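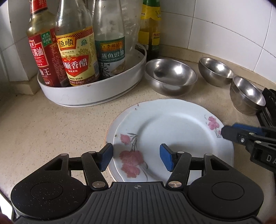 The Skiltberg Karine is a solar diverter. It watches the power leaving your house and sends whatever the panels are making beyond your own use to the immersion heater, so the hot water tank gets it before the grid does. I wanted one for washing up as much as for baths. We have no dishwasher, and a plate with pink flowers on it and a few crumbs on top is a fair picture of what waits on our worktop most mornings, so the tank is in use all day long. I have now had the Karine on the wall since April and have put down what I think of it below.

First, the set-up it went into. Our panels face a little west of south and make more than 3,000 units in a year. We are out for a good part of the day, and a lot of that was going to the grid at a poor export rate while the gas boiler heated the tank morning and evening. The tank is an ordinary copper one with a single immersion element near the bottom. If yours has its only element at the top, you will heat a small amount of water very quickly and then the Karine will sit idle, so check that before you buy.

What you get in the box is the main unit, a clamp sensor that goes round the supply cable by the meter, a small wireless sender for the clamp and a paper guide. The guide is thin. It explains the lights well enough and hardly covers anything else. Skiltberg say the unit must be fitted by an electrician and I agree with them. Ours was done by Orakzai, a local firm, and took a morning, most of which went on finding a tidy route for the cable in the airing cupboard. They put the clamp on the wrong way round at first, so the unit thought we were buying when we were selling. The display showed it straight away and it was quickly turned.

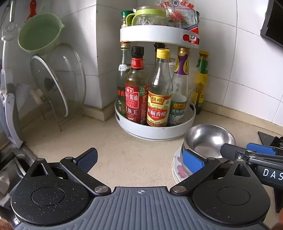
In use there is very little to do. The display shows how much is going to the tank, how much has gone today, and whether the tank thermostat has cut out. There are 2 buttons. One scrolls through the readings and the other gives you a boost from the mains, in steps of half an hour. The boost button is easy to press by accident if you keep towels on the shelf next to it, as we do, and there is no lock. I would have liked one.

On a clear day in summer the tank is up to temperature by early afternoon. On a bright day with broken cloud it gets there later, but it gets there. The unit follows the changes quickly: put the kettle on and the power to the tank drops off, then comes back when the kettle clicks. I watched the meter for a while to check that it was not buying in to heat the water, and saw only a flicker now and then.

Dull days are another matter. In the darker months there is simply not much spare, and the boiler does the work as before. We left the boiler timer on for a short spell in the evening all year and moved it later in the summer, so the panels get first go. If you leave the boiler to heat the tank at breakfast, the Karine has nothing left to do and you will think it is broken.

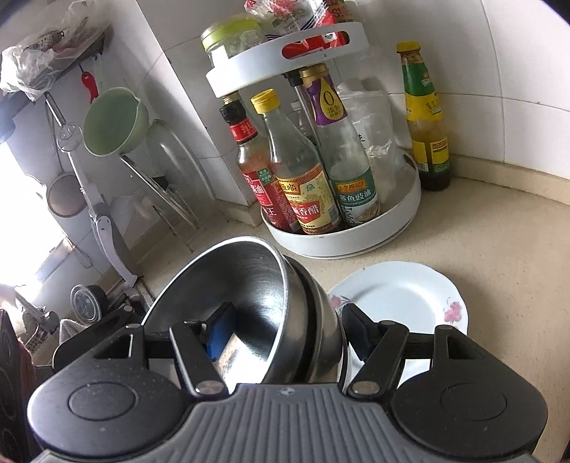

The app is called Mellska and it is the weak part. It connects over your home wifi, which ours does not reach very well from the airing cupboard, and it dropped out 27 times in the first month by its own log. The diverter itself carries on working without it, so no hot water was lost, only the graphs. The daily figures on the wall unit and the daily figures in the app do not quite agree either. I trust the wall unit.

Noise: there is a faint buzz when it is running at part power. You hear it with the cupboard door open and not with it shut. The heat sink on the back gets properly warm, so leave the gap the guide asks for and don't stack bedding against it.

The guarantee is 2 years on parts, which is a bit short for something that is meant to pay for itself slowly. How fast it pays depends mostly on your export rate. If you are paid well for what you send out, and your gas is cheap, you may be better off leaving things as they are. Ours was an old, low rate and the sums came out in favour.

I would buy the Karine again for this house. I would skip the app and ask the electrician to check the direction of the clamp before packing up.

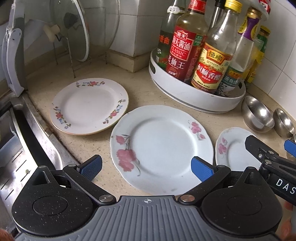

Saqib Memon writes: We have the same unit and had the same trouble with Mellska until we moved the router to the landing. It has been steady from then on. One thing to add — if you have a home battery, the clamp position matters a lot. Ours was reading the battery as spare solar and emptying it into the tank overnight. The electrician moved the clamp and changed a setting in the installer menu, and that cured it. The menu is not in the paper guide, so ask Skiltberg for the full one.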